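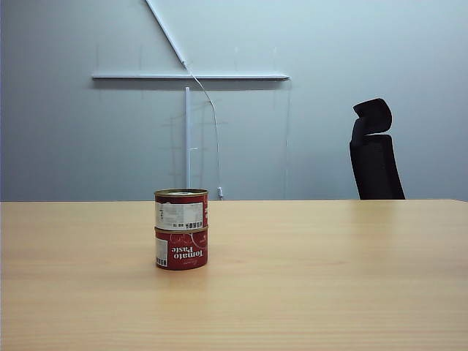 My sister said on the phone that I should sell the house before winter and let someone else worry about the well. She had been saying it since the funeral. I told her I would think about it, and she said I had been thinking about it for three years.

The house is at the end of the Bornadby road, past the feed store and the place where the school used to be. Our father bought it with the well already dug. He was proud of the well. When the county ran a water line out from Duten, he was the only one on the road who didn't sign up, and when the man came to the door with the form a second time, my father filled a glass at the kitchen sink and made him drink it.

The pump quit in November. I turned on the tap to make coffee and got a cough of air, then a little brown water, then nothing. I went down to the basement with a flashlight and looked at the pressure gauge, which said zero. I flipped the breaker off and on. I stood there and listened. The furnace was running and that was all I could hear.

I drove to Yurchenko Supply in Duten and told the woman at the counter what had happened. She asked how deep the well was. I said I didn't know.

"Somebody wrote it down," she said. "They always wrote it down. Look inside the lid of the pump box, or on the wall near it."

I bought four jugs of water and went home. It wasn't inside the lid. I moved the paint cans and the storm windows and found it on the wall in carpenter's pencil, in handwriting I didn't know. It said 202 feet, and under that was the word "sweet" with a line drawn beneath it. Below that my father had added his own notes in ballpoint. New pump. New pump. Changed switch. He had put the years next to them, and then at the bottom, with no year, he had written "tastes of iron, don't tell her."

My mother never liked the water. She said it turned the sheets yellow. She boiled it for tea and let it sit, and in the summer she kept a pitcher in the refrigerator with a plate on top. He told her every year that it was the best water in the county. I suppose he couldn't very well go back on it.

I called the number the woman had given me and a crew came out from Clirolden two days later. They backed the truck over my mother's peonies, which were cut down for the winter anyway. It took them most of the morning to pull the old pump. The pipe came up in lengths, orange with rust, and they laid the pieces in the grass. The older man held the pump out for me to see. The bottom of it was packed solid.

"This one did its time," he said.

He told me a new pump with the wire and the pipe would be $2,197. He said I might want to call the county first and ask what it would cost to hook up to the line. He said it politely, and he went and sat in the truck while I made the call. The county said $1,691, and then a bill every month.

I stood in the kitchen with both numbers on the back of an envelope. My sister would have said neither. The glass my father had used for the county man was still in the cupboard, or one just like it. There had been a set of them from the gas station, and I couldn't have told one from another.

I went out and told the man to put in the pump.

"All right," he said, and got down from the truck.

They finished after dark with a work light hung on the fence. He told me to run the outside hose until it cleared, and not to drink any of it until I had sent a sample off. I let it run into the ditch for 40 minutes. At first it came out the color of tea. I put on my father's coat and went out every so often to hold the flashlight on it.
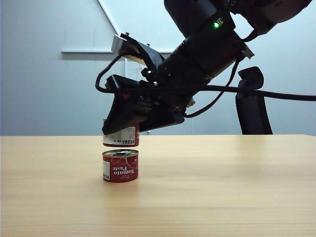

February

The test results had come back fine before Christmas. Iron was high. The letter said this was a matter of taste and not of health.

My sister drove up for the weekend with her suitcase and a case of bottled water, which she put on the counter without saying anything. We went through the closets. She took the good tablecloth and I kept the radio. In the afternoon I brought her down to the basement and showed her the wall.

She read it with her glasses pushed up on her head, close to the concrete. When she got to the bottom she read it out loud.

"She knew," my sister said. "She told me when I was ten. She said he was so happy about it, she'd just as soon let him go on."

She asked if I had a pencil. I found one in the coffee can on the workbench. She handed it back to me and said it ought to be me, I was the one who paid for it. So I wrote "New pump" under the last line, and the year, and we went upstairs.

She filled the kettle from the tap. I got down the cups.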